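Korncombe Workshop: the old tables and their new life

Since February we use the former joinery in Korncombe, and on Friday evenings I go round once more before the lights are switched off. Kilian Wallner asked me to write a few lines on this page, so that the people in Drusunness also know how the place is getting on.

The tables were the first thing we bought. We paid 55 pounds for each, and the seller wanted 109 at the beginning, so I think we did well. They came with the traces of their earlier work and Kilian did not want to sand them. I was against this at first, but now I like a surface where one more scratch makes no trouble.

Wooden tabletop with paint flecks, pale wall behind. Fri 18 July.

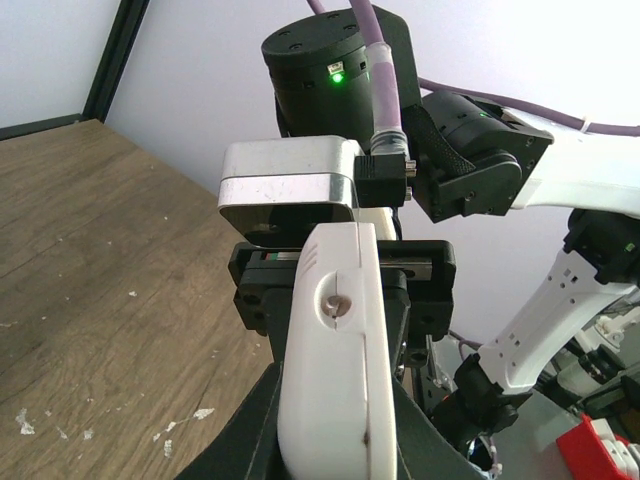 The walls we painted ourselves, in two weekends, and the ceiling still waits for its turn. Next I would like to show the shelves from Mokari and the old Hämmerli vice, which needs four people to lift it. If you have older pictures of the joinery, please send them to Kilian.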